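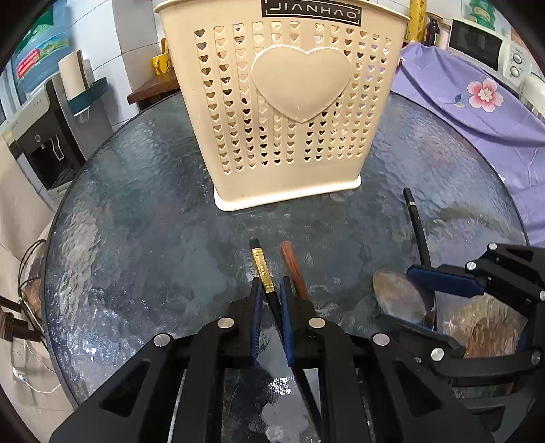
Minutes – Housewares and Table Settings Working Group
July, 2:15 p.m. Minutes by the recording secretary
4 min read

1. Previous minutes
Accepted with one correction. The storage contract with Casado runs to the end of the season, and item 6 has been amended to say so.

2. Utensil sorting at the round glass table
The group reviewed how loose utensils are sorted into the cream plastic basket before they go back to the shelves. Present practice is to lay everything out on the glass and fill the basket from there. It was noted that chopsticks do not lie still on the rippled surface if they are put down in a heap. Agreed that they be set down singly, side by side.

The mixed chopsticks were discussed at length. The black one with the gold band and the brown wooden one are not a pair and should not be bundled as one. Single sticks are to be held in a separate sleeve until the partner is found. After 3 months an unmatched stick is written off.

The spoon with the bronze-toned bowl and long black handle stays with the dark-handled group. A request to file it by bowl color was not supported, as the Widura list sorts by handle and a second key would mean relabeling the drawers.

3. Basket
The perforated basket marked JIANHAO was proposed as the standard container for the table. Points raised:
– The heart-shaped cutouts should be checked with the thinnest chopsticks in stock, tip down, before more baskets are ordered.
– The raised heart on the front collects dust at its edges and needs a brush.
– The label on the rim stays on. Stores uses it to tell this basket from the Bomus ones, which take a different liner.
Agreed to adopt it for a trial. Order quantity deferred to the next meeting.

4. Glass tabletop
Textured glass holds residue longer than plain glass. The current cleaner leaves streaks in the low spots. Sosunico has offered a sample of its own product, to be used on one half of the table only, so that the two can be compared under the same light. Abrasive pads are not to be used. The dark rim is to be wiped separately with a dry cloth.

5. Kitchen corner
The corner beyond the table remains cluttered. Agreed that anything not used for sorting be moved out before the next session, starting with whatever stands nearest the table. Shelving was suggested again. No funds this quarter.

6. Stock count
The utensil inventory stands at up to 4000 pieces across all drawers – the figure is carried over from the old list and has not been verified. Drawer 19 is still unlabeled. A recount will be made by drawer, with chopsticks entered as pairs and singles on separate lines.

7. Actions
Sleeve for single chopsticks: stores, before the next session.
Cutout check on the basket: sorting team.
Cleaner sample: request to Sosunico, reply outstanding.
Label for drawer 19: stores.

8. Other business
Casado has asked for the return of its empty crates. Stores to confirm how many are on site. The meeting closed at 3:40 p.m.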